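Endadine Two-Arm Cloth Bench: Frequently Asked Questions

Last updated 3/2/19

These are the questions we get most often from schools, labs and small workshops looking at the Endadine bench kit. If yours isn't covered, write to Pei-shan Tang at the Greston office and include your order number if you have one.

GENERAL

What is the Endadine kit?

A pair of small bench-top robot arms, supplied with the software and practice material needed to teach them simple jobs with cloth. The arms face each other across a table. A person guides the job a number of times, the software records each run, and a model is trained from the recordings.

Who is it for?

Most go to university teaching labs and TAFE workshops. We have a few customers in textile recycling who want to see what two arms can do with a piece of fabric before spending money on industrial gear. It is not a production machine and we don't sell it as one.

How is it different from the Brundau kit?

Brundau is our single-arm kit. It suits picking up and placing solid objects. Cloth usually needs to be held in two places, so Endadine has two arms and a different set of exercises. If you already own a Brundau kit, the software licence carries over and you pay only for the second arm and the cloth exercises.

What does it cost?

$1372 plus freight. That covers both arms, power supplies, cabling, the software licence and one set of practice cloths. The table, computer and overhead stand are not included.

SETTING UP

How big a table do I need?

Both arms must be able to reach the middle of the work area with some bend left in the elbow. Use the paper template in the box before you clamp anything down. A plain white top gives the best contrast with the grey practice cloths.

How long does assembly take?

Allow a full day for a first build. The printed parts are finished and drilled, but the servos have to be numbered and centred one at a time, and this can't be hurried. A second build goes a good deal faster.

Can I run it next to a window?

Yes, with some care. Direct sun throws hard shadows of the arms and the stand across the table, and they shift through the day. A model trained only in the morning may do poorly after lunch. Either use a blind and keep the light steady, or record at different times of day so that the model sees a range of shadows.

Do the fingertips need anything done to them?

Bare plastic tips tend to slide on woven cotton. Small soft pads help, and wrapping the upper part of each finger makes it easier to pick out in the close-up view. Look at the pads before each session and replace them once they go shiny. Close the gripper slowly by hand when you fit a new pair and check that the tips come together evenly.
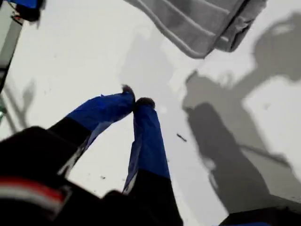

Does the table have to be spotless?

No. A few specks won't matter. Wipe away threads and lint between sessions, though, as they collect on the pads and weaken the grip.

WORKING WITH CLOTH

Which fabrics can it handle?

Small, light, flat pieces: tea towels, napkins, cleaning cloths and fabric samples. Anything heavy or stretchy is difficult. Start with the striped cloths. The stripes show at a glance whether the fabric has twisted, and that is hard to judge on a plain one.

How do the two arms share the work?

In the standard exercises one arm works the far side of the cloth and the other works the near side. Only one moves in at a time during the early lessons. The other waits well back, with clear table between it and the cloth, until the first has its position. 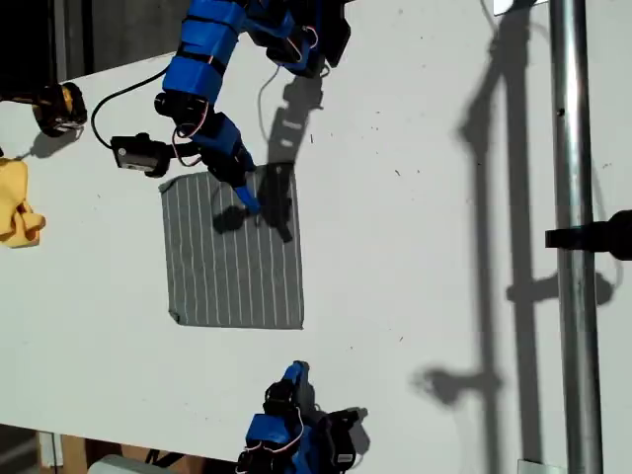 Keeping the waiting arm back also protects the wiring. The servo leads run in loops around the joints, and two arms working close together can snag each other if the loops are too generous. Tie them so that each joint can swing fully with a little slack to spare.

How many recordings do I need?

For the first exercise we recommend 61 good runs. Some customers get by with fewer if the cloth always starts in the same spot. For a cloth that may start anywhere on the table, plan on more, and shift it slightly between runs. It doesn't need to be square to the table every time.

Can both arms be on the cloth at once?

Yes, from lesson six onward. The upper arm takes the top edge and the lower arm takes a bottom corner. Adanech Tekleab, who wrote the lessons, suggests practising the approach at half speed with the grippers open before you record anything. 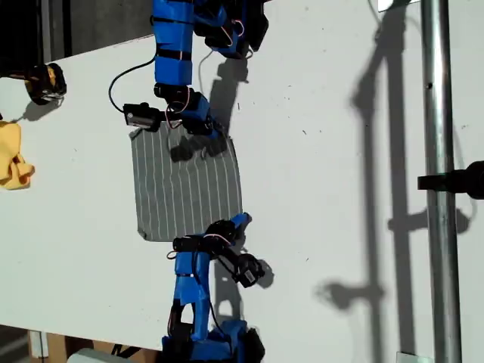 Watch the corners during these runs. A corner that is already folded under will give the model a false picture of the cloth's shape, so flatten it by hand first unless unfolding is what you are trying to teach. Discard any run where the two arms touch.

SERVICE AND SUPPORT

What is the warranty?

Twelve months on servos and control boards. Printed parts are replaced free if they arrive cracked. Pads, practice cloths and cable ties are treated as consumables.

Can you set it up for us?

Our partner Alemayehu does on-site installation and a half-day of training in metropolitan areas. Regional visits are grouped together, and the next round is in September. Bookings go through the Greston office.

Can I print my own spare parts?

Yes. The files are in the customer download area, and any colour will do. Part 71, the wrist bracket, should be printed solid, as hollow ones flex under load.

What is the returns policy?

Unopened kits can be returned within 30 days for a refund less freight. Once the servos have been numbered we can offer an exchange or repair only.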